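I've wanted to write about the Nutlow kit for a while, and now that I've had it through most of April I feel I can do it properly. Short version: I love it! Longer version follows, with some grumbles.

For anyone who missed the last post, Nutlow sell a hand-held gripper for recording everyday jobs, so that a robot arm can learn them later. You hold it, you do the job, it records. No arm needed at your end, which suits me fine as I live in a flat and have nowhere to bolt one down. The kit is 949 with the case and charger, or you can hire one by the month. I hired first and then bought, and they took the hire fee off the price without my having to ask.

## Setting up

The booklet says 35 minutes. I took most of an evening, mainly as I'd skipped the page on calibration and had to go back to it (my own fault, it's in bold). Once that was done the thing just worked. It pairs with the Plisau app on a phone or laptop, and the app is lovely - big buttons, plain words, and a little chime when a recording has saved. I've got quite fond of the chime.

My one real moan is the file names. Every clip gets a long string of letters and you can't change it until after the upload. Frøydis Boström, who swaps recordings with me, keeps a paper notebook next to hers and I've started doing the same.

## Using it day to day

So far I've made 135 recordings, nearly all at home. Folding flannels, putting lids on jars, moving pegs from one tub to another. The trigger is light and my wrist held up better than I expected, though I do stop for a cup of tea every half hour.

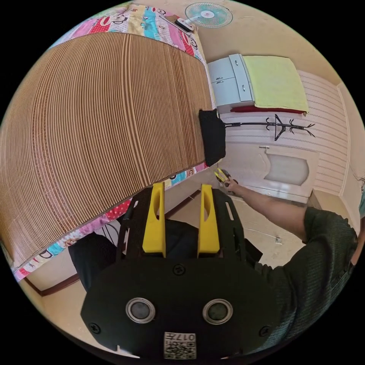 The fingers are my favourite part of the whole kit. They're slim enough to get into narrow gaps and they have just enough give to pick up something soft without squashing it flat. Mine are the bright yellow ones with the long slot near the top, and I'd choose that colour again, as they stand out so well against a brown striped mat or a pale floor when I'm going back through clips late at night. Swapping them takes a small screwdriver and a bit of patience.

I did try the Figueroa set for comparison, on loan. Nicer handle, but 2 firmware updates in the first evening and a much fussier app. The Jimby fingers fit both, by the way, if you want something softer for fruit.

Next job is socks. Frøydis reckons pairing them is harder than it sounds, and I've got a whole drawer to find out with.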